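Subject: Re: [clondanthorpe-computers] Swapping the hard drive in an office desktop, am I mad?

Hello all, and a particular hello to whoever posted from the Filix craft shop address, as I don't think we've heard from you before and you're very welcome.

> Hello everyone, I hope this is the right list. We have an
> old desktop in the back of the shop that does the stock and
> the labels. It has started taking an age to open anything
> and now and again it makes a sort of ticking noise. The chap
> in town quoted us 119 pounds to fit a new hard drive, plus
> 128 if we want everything copied over, and I wondered
> whether this is something an ordinary person can do at the
> kitchen table. I have changed a plug and put up shelves but
> never had the side off a computer. Is it all solder in
> there? Any advice gratefully received.

You are not mad, and no, there isn't any soldering! If you can put up shelves you can change a hard drive, and I'd say the shelves are harder, having seen mine.

Before you so much as look for a screwdriver, though, please copy your stock file and your label designs somewhere else. Do it tonight if you can. A ticking drive may go on for two years or it may stop before you've finished your tea, and I have known both. A memory stick will do for the things you really can't replace, and the rest can wait. (I lost 200 recipes once by telling myself I'd do it after lunch. Some of them were my grandmother's and I still haven't got the parkin right.)

Then it's a matter of shutting down properly, switching off at the wall, taking the mains lead out of the back and pressing the power button once with everything unplugged. Lay the case on its side on something firm with plenty of light. I like a bare floor or a big table with nothing else on it, so that if a screw drops you'll hear it and find it again. Touch the bare metal of the case before you touch anything green.
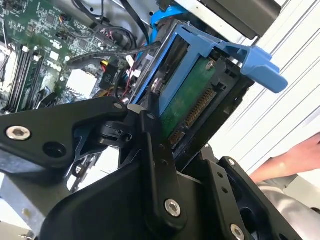
A lot of office machines of that sort hold the full-size drive in a plastic carrier that sits in its own cage, and the carrier is usually a cheerful colour so you know it's the bit you're allowed to handle. On mine it's blue. There are two cables to see to, a thin flat one for the data and a wider one for the power, and both should come off by the plug. Please don't pull on the cable itself, however tempting it looks. Some of the data plugs have a little metal spring you press in with your thumb, and if yours won't budge that will be why.

Once they're off, find the release tab, press or squeeze it according to what sort you have, and slide the carrier out. It may be stiff if it's been sitting there since the shop opened. A gentle wiggle is fine, but if it feels properly stuck, stop and look for another catch before you try again. Hold the drive by its sides and keep your fingers off the circuit board and the gold contacts.

The new one goes in the same way up and facing the same way, so do take a picture on your phone before you disturb anything. I also make a rough pencil sketch, which my family find very funny, but I can't scroll a phone with dusty hands. If the new drive is one of the small solid-state ones (and I would go for one of those, the difference in speed is lovely) you'll want an adapter bracket so that it fits the space. I bought mine from Flirnia, who sent it in a padded bag with the screws included, and I was very pleased with them. Hermans on the high street used to keep them as well, though I haven't been in since February and they may have moved on to other things.

While the side is off, have a look at the dust. A soft paintbrush kept only for the purpose will shift most of it. Leave the memory and the big heatsink alone if they're behaving themselves. I once "just reseated" everything while I was in there and spent the whole evening wondering why nothing would come on.

As for the copying, it's the slow part but it isn't difficult. You can put the old drive in a USB caddy and bring your files across afterwards, provided it's still willing, or clone the whole thing over first and then swap them. For a shop I'd lean towards cloning, as it saves setting up the label printer again, and we all know what label printers are like.

If you'd like company while you do it, bring the machine along to the next Clondanthorpe evening. We start at seven, there's a kettle, and you needn't carry your monitor as we have a spare. Do let us know what make and model it is and somebody here will probably have had one apart.

All good wishes, and do that backup!

The list's resident tea drinker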